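双臂机械臂收拾桌面小测试:自己动手测一遍,看它到底能不能干家务

先说结论,急的人看这句就够:简单的拿放能做,收拾一张真正的饭桌,还差得远。想自己测的往下看。

这篇写给手上已经有双臂台子的人。没有台子的也能看,步骤照搬到单臂上改一改就行。我是在 Pekham 那边的小车间里弄的,三月开始,断断续续。控制端用的 Simstead,任务脚本放在 Nordin 里管,版本对不上的自己查一下,我这里不讲安装。

要准备的东西

两条机械臂,各带一个平行夹爪。至少一个腕部相机。
一张哑光桌面。反光的别用,吃过亏。
深色背景布,越素越好。
玩具食物、杯子、浅碟子、带柄的小餐具。
一个计时器。手机就行。
一张纸,记失败。别偷懒只记成功,后面会讲。

预算我卡在 400 块以内,不算臂。布和玩具都是便宜货,超市那种。

第一步 摆桌子

东西别挤,也别太散。排成松松的一排,靠桌子后半边放,前面留一条空地给夹爪转身。挑物件的时候要有意挑得不一样:圆的、方的、有棱的、细长的、会滚的。全是方块的话成功率会很好看,但是说明不了什么。

杯子里插一根带柄的餐具。这个一定要有,家里水槽边上到处是这种东西,考的是能不能把柄抽出来又不把杯子带倒。

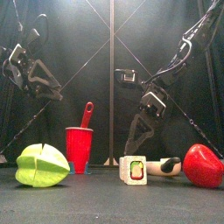

起始摆放:左起杨桃、红杯、寿司卷、白碟、红甜椒

摆好以后拿铅笔在桌面轻轻点个记号,每个物件一个点。下一轮要放回同样的位置,不然数据没法比。我第一周没做记号,整周的记录都扔了。

第二步 定任务

任务要写成一句人话,写给不懂机器人的人看也能判对错。我用的三句:

把寿司放进白碟子里。
把餐具从红杯子里拿出来,放在桌上,杯子不能倒。
把杨桃和甜椒都挪到桌子前面。

别写“整理桌面”。什么叫整理?两个人判出来两个结果,吵半天。要测整理就拆成单句,一句一句测。

每句配一个时限。我给的是 80 秒,超时算失败,哪怕下一秒就放进去了也算。心要硬一点。

第三步 回零和让位

两条臂都抬起来,夹爪张开,确认没有碰到任何东西再开始。双臂最容易出的事故是互相别住,不是抓不起来。规划的时候给中间留一条谁都不许抢的带子,左臂管左边,右臂管右边,要交接就在中间停一下再过去。

线缆也看一眼。线要有余量,又不能垂到桌上,我有一回线勾住碟子,整个碟子拖走,还以为是程序写错了,查了一晚上。

急停按钮放在手边。手边的意思是不用站起来就能按到。

第四步 先跑一条臂

不要上来就双臂。先让右臂单独跑第一句任务,左臂停在高处不动。跑顺了换左臂跑第二句。两边各自稳了再合起来。跳过这一步的人最后都会回来补。

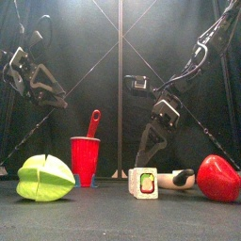

下爪的高度和角度是我花时间最多的一项。默认参数下来太斜,物件矮的时候手指先蹭到旁边的东西。后来改成先到物件正上方,停半秒,再直着往下走。像右边这条臂,指尖已经降到和寿司、白碟差不多高,又都没碰着,我就拿这个高度当检查点:到这里停住,看一眼腕部相机的画面,位置对了才继续,不对就原路抬回去重来。慢是慢了,碰翻的次数少很多。左臂没任务的时候就让它高高悬着,不要图省事停在半腰。

第五步 正式跑和记录

每句任务跑够次数再说话。跑三次成了三次不算什么,跑多了才看得出毛病。我前后一共跑了大约 1069 轮,其中 998 轮记录完整,其余的要么断电要么忘按计时,全剔掉了。

记录就记这几栏:任务、结果、用时、失败类型。失败类型我分四种,够用:

没夹住
夹住了又掉
碰到别的东西
放错地方

每次失败写一句备注。Rafferty Ferreira 帮我判了一部分,他写的备注比我细得多,“夹到了但是歪,放下时滚走”,这种话回头调参数最有用。只写个“失败”等于没写。

第六步 看结果

只看总成功率会被骗。要按物件拆开。

我这边的情况,给个参考:寿司卷最省心,方的,站得稳,夹哪面都行。杨桃看着难,其实棱多反而好夹,只要夹爪对着沟下去。甜椒最烦,又圆又滑,夹偏一点点就转。白碟子矮,手指伸不到底下,只能夹边或者夹柄,柄的角度一变就得重新来。餐具抽出来这项,十回里总有几回把杯子带歪,杯子下面垫个小托架会好点,可是家里的杯子下面哪有托架。

那到底能不能干家务

说点自己的看法,不一定对。

桌上就几样东西、位置事先知道、光线不变、没有水没有油,这种条件下可以用了。车间里给工位补料、把零件从这盘放到那盘,这类活我觉得现在就值得试,Jostance 那条小线如果找我问,我会说先拿一个工位做起来。

厨房不行。碗是湿的叠在一起,筷子混着勺子,还有半块没吃完的东西粘在盘底。我的测试里一样都没有。玩具甜椒掉地上捡起来接着测就是了,玻璃碗掉一次就知道了。

还有速度。挪两样东西花的时间,人早把整张桌子擦完了。晚上没人的时候慢慢干倒是可以,前提是你敢让它自己开着。我目前不敢。

常见问题

夹爪老是差一点点:先查桌子有没有被推动过,再查标定。我遇到的多半是桌子动了。

相机画面忽亮忽暗:关掉自动曝光。窗帘拉上。

物件放下以后弹走:松爪太快,把张开速度调底一半试试。

两臂同时停住不动:多半是都在等对方让路,给其中一条设优先就好。

换了物件成功率掉一大截:正常的。加几次新物件的演示再跑,不要直接改阈值,改完旧的又不行了。

背景布要不要熨:不用,有点皱没影响。别让它晃就行。

脚本我还在整理,命名乱的很,弄好了放上来。下一轮打算换真碟子,先从摔不坏的开始。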